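Handheld Gripper Collection: Station Safety Checklist, Mezzanine Table
Site: Bembridge. Task set: Samuel. Inspector: Iara Sepúlveda
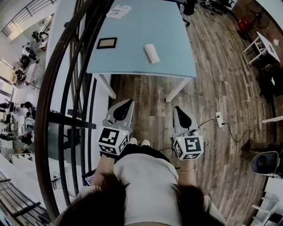 Complete before the first recording of each shift. Mark OK, FIX or STOP. A STOP on any line holds the station until the line is rechecked and initialed.

1. Floor and cables
1.1 Power strip outside the operator's standing area. FIX. Too close on the right-hand side. Move it toward the wall and retest reach.
1.2 Extension cable routed along the table, no crossing of the walk path. FIX. Cable is not taped. Use floor cover, full length.
1.3 Loose loops gathered and tied. FIX. A black cable still loops across the floor.
1.4 Bags and personal items off the floor. FIX. Use the hooks by the stairs.

2. Railing
2.1 Fixed and free of movement under hand load. OK.
2.2 No tools or grippers rested on the rail. OK. People work on the level below, so this line is a STOP if it fails.

3. Grippers (left and right)
3.1 Fingers close evenly, pads not torn. OK left. Right pad worn at the tip, replace by Sunday.
3.2 Marker cube tight on its mount, faces clean. OK. A cube that shifts during a session spoils every episode recorded after the shift.
3.3 Indicator light green on both cubes. OK.
3.4 Battery case not swollen or hot after charging. OK.

4. Table and objects
4.1 Table does not rock. OK.
4.2 Printed marker sheet flat, corners down. OK. Replace if creased.
4.3 Objects match the Samuel list, no chipped edges or exposed glass. OK.

5. Operator
5.1 Closed shoes. OK.
5.2 Bracelets and watches removed. FIX. See Jumer handling rules, section 4.
5.3 Break taken on schedule. OK. Wrist strain reports go to Iara the same day.

6. Data
6.1 Trerkora upload finished and drive space checked. OK. Count stands at 578 episodes of 2000.
6.2 Failed grasps kept and tagged, not deleted. OK.
6.3 Episodes interrupted by a cable snag or trip tagged "unsafe" and left out of training. OK.

Result: station may run once 1.1 to 1.4 and 5.2 are cleared. Recheck line 3.1 after the pad change.
Initials: I.S.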